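Akby — catálogo abierto de muñecas articuladas y sus medidas
LÉEME del conjunto de datos, versión de febrero
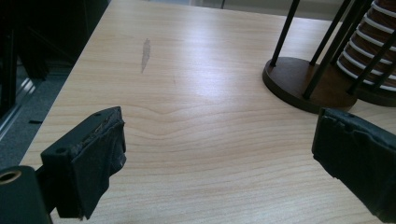 Mesa de madera clara, con una marca gris alargada en el tablero.

¡Hola! Si has llegado hasta aquí es probable que tengas una cabeza de resina en una caja y ningún cuerpo que le vaya bien de tono. Yo empecé así. Akby era una hoja de cálculo mía para no comprar dos veces los mismos ojos, luego la compartí en un foro, la gente empezó a mandarme medidas y ahora hay 2,000 fichas. Sigue siendo una hoja de cálculo, solo que más grande y con este LÉEME delante.

Qué contiene

muñecas.csv: una fila por escultura, con altura, contorno de cabeza, cuello, pecho, cintura, cadera y largo de pie. Todo en milímetros, por favor, que ya he convertido bastantes pulgadas.
ojos.csv: diámetro recomendado y diámetro que la gente usa de verdad (no coinciden casi nunca).
pelucas.csv: talla y un campo de holgura, que rellena cada cual a su criterio.
hibridos.csv: combinaciones de cabeza y cuerpo de marcas distintas. Es mi tabla favorita y la más desordenada. Hay 600 combinaciones, muchas con notas larguísimas sobre lijar el cuello.

Las fotos van en una carpeta aparte y no forman parte de los datos. Las medidas no se sacan de ellas.

De dónde salen las medidas

De aficionados con cinta métrica, como yo. Cada medida lleva un campo "fuente" con tres valores posibles: "propia" (la tomó quien envía la ficha), "tienda" (copiada de la página del vendedor) y "heredada" (venía de mi hoja antigua y no sé de dónde la saqué, lo siento). Si vas a coser algo ajustado, filtra por "propia". Con las de tienda me he llevado disgustos, sobre todo en las pantorrillas, y unas botas preciosas que siguen sin dueña.

El tono de resina

Aquí me pongo pesada. El campo "tono" usa el nombre que le da el fabricante y el campo "tono_real" es una comparación a ojo con luz de día, junto a una ventana. La resina amarillea, así que una Tarent blanca de hace años y una recién sacada de la caja pueden parecer de dos marcas diferentes. Añade el año de compra si lo recuerdas. Si no, déjalo vacío, no pongas un cero (¡hay fichas con año cero y me rompen los filtros!).

Nombres que dan problemas

Cisitz cambió la numeración de los cuerpos y conservó los nombres, de modo que hay dos cuerpos pequeños que se llaman igual y tienen caderas distintas. En el catálogo aparecen como Cisitz-a y Cisitz-b. La letra es mía, no la busques en ninguna tienda. Con Boychuk pasa lo contrario: la misma cabeza se vendió con varios nombres según el maquillaje, y la he dejado en una sola ficha con los demás en la columna "alias".

Cómo mandar una ficha

Copia plantilla.csv, rellena lo que tengas y ábreme una incidencia con el archivo adjunto. Máximo 10 fichas por envío, que las reviso a mano y por las noches. El separador es punto y coma. Las tildes, en UTF-8 — si ves símbolos raros al abrirlo, guárdalo otra vez antes de enviarlo.

No acepto fichas de recasts ni enlaces de venta. Tampoco precios, los quité hace tiempo porque caducaban enseguida y generaban discusiones eternas.

Pendiente

Separar las manos opcionales en su propia tabla.
Revisar los pies con tacón, que ahora están mezclados con los planos.
Unificar "sin dato", "s/d", "?" y los guiones sueltos.

Licencia

Úsalo, cópialo y haz patrones con él, también si los vendes. Solo pido que menciones Akby y que, si encuentras un error, me avises.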